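Repair workshop to move into former Povlow shop

8 October 2022
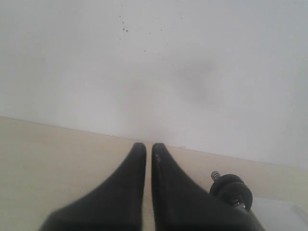

A pale work surface.

A repair workshop is to open in the former Povlow shoe shop on Lucero Street, which has stood empty since June.

The Nesis workshop will offer bench space by the hour to people who want to mend small household items, such as lamps, radios and kitchen scales. There will be 14 places, and members will be able to borrow hand tools without charge. A month's membership will cost £40.

Mackenzie Nguyen, who is setting up the workshop, said she had been looking for a ground-floor unit for 2 years.

"We needed step-free access and a decent back door for deliveries," she said. "Most of what we were shown had one or the other."

The landlord, Bimance, has agreed a five-year lease. The shop front will keep its old tiled entrance, but the stockroom wall will come down to make one large room.

Planning officers received 143 comments on the change of use, most of them in favour. Some neighbours raised concerns over noise in the evenings, and the permission requires power tools to be switched off by 7pm.

Octavio Arancibia, who runs the bakery next door, said he was pleased to see the unit let. "It has been very quiet at this end of the street," he said.

Evening classes in basic sewing and soldering are planned for the new year. Parking behind the building will be for deliveries only.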